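# Time limits and the grievance that runs on

*1 March 2020*

An employee who is treated badly at work will usually be told to raise a grievance first. The advice is sound as far as it goes. What it leaves out is that the clock for a tribunal claim does not stop while the grievance is being looked at, and an internal process can easily outlast the time allowed for bringing a claim.

In Great Britain the basic limit for most discrimination claims is three months less one day from the act complained of. Early conciliation must be started within that period, and it alters the final date. A grievance, an appeal or a promise from a manager to look into things does neither.

Consider a claimant at Huttunen, a packaging firm with 300 staff. She was refused a move to the day shift in January, put in a written grievance within the week and was asked to wait for the outcome. The employer's policy allowed 8 weeks for a decision and a further period for an appeal. By the time the appeal letter arrived, the primary limit had gone. She had followed the policy at each stage.

A tribunal can extend time in a discrimination case if it thinks it just and equitable to do so. The test is wide, and the length of the delay, the reason for it and the harm to the other side will all be weighed. Waiting for a grievance is one factor among these and carries no automatic right to an extension. For unfair dismissal the test is stricter: the claimant must show that it was not reasonably practicable to claim in time. 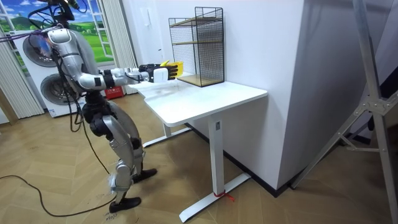 The second difficulty is deciding when time began to run. A single decision has a date. A series of linked acts may count as conduct extending over a period, in which case time runs from the end of it. The distinction between a continuing state of affairs and a one-off decision with lasting effects is often the main argument at a preliminary hearing.

Suppose a technician at Dutura is left off the overtime list each month. If there is a rule or practice behind the list, the omissions may form one course of conduct. If each list was drawn up afresh by a different supervisor, the employer will say that they are separate acts and that the early ones are out of time. The papers that settle the point are usually dull: rotas, emails and the notes of 2 or 3 short meetings.

Employers get this wrong as well. At Evow, the personnel handbook told staff that no outside claim should be made until the internal procedure was finished. A sentence of that kind does not bind the tribunal — but it may help explain a late claim, and it gives the claimant's adviser something to quote. Nillov removed similar wording from its own handbook and now states that the internal procedure has no effect on legal time limits.

Some practical points follow. Write down the date of each act when it happens. Work out the limit from the earliest act relied upon, and treat any later date as a fallback. Start early conciliation inside that limit even if the grievance is still open, and keep the certificate, as its number will be needed on the claim form. A claim that has been lodged can sometimes be put on hold while the internal process ends, if the tribunal agrees.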